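Eating Out: Greco moves across the river

Greco closed its Wukville dining room at the end of October and opened in Brevport in November, in the old shoe store next to the Ravura movie theater. I went twice in the first month, once for lunch and once for an early dinner, and paid for both.

The new room has 80 seats, which is close to double what they had before. The kitchen is still run by Savvas Stefanou and the menu is mostly the one Wukville regulars know. The lamb with orzo is back, and so is the lemon soup. The fried zucchini is gone, and I missed it. Stefanou told me the fryer here is smaller and he would sooner leave the dish off than send it out soggy.

At lunch I had the soup and half a chicken sandwich for $9. The soup was thick and sharp with plenty of rice in it. The bread was a little dry. Service was quick, with food on the table before I had finished reading the specials.

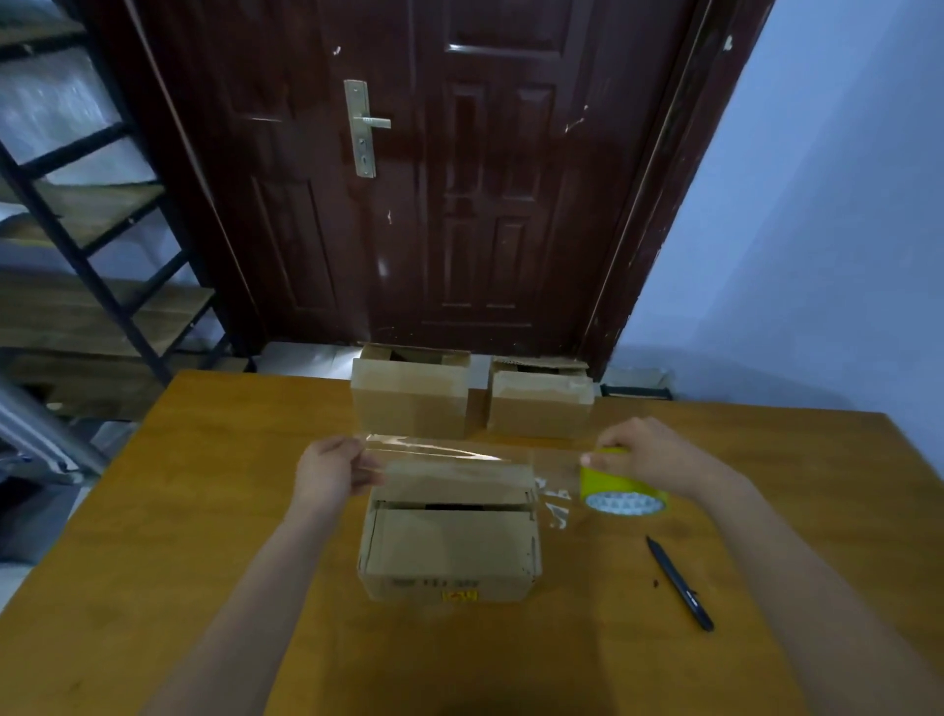 Taping up a box.

Dinner was slower. We sat down at 5:30 and the main courses came close to an hour later, with only two other tables ahead of us. The lamb made up for most of that. It came off the bone with a fork, and the orzo had picked up the juices from the pan. My companion had the baked fish, which was cooked well but needed salt. Both plates were big enough to take some home.

Desserts are made by Sarahí Ventura, who joined the restaurant with the move. Her orange and almond cake is the best new thing on the menu - damp in the middle, not too sweet, served with a spoonful of thick yogurt. The rice pudding was fine.

Parking is the one real drawback. There are 4 spaces behind the building and the street fills up before the evening movie. The city lot is a short walk and free after 6.

Greco, 806 Front Street, Brevport. Lunch and dinner, closed between 3 and 5. Reservations for dinner by phone only. Takeout is available at lunch, and they plan to add it in the evening after the new year.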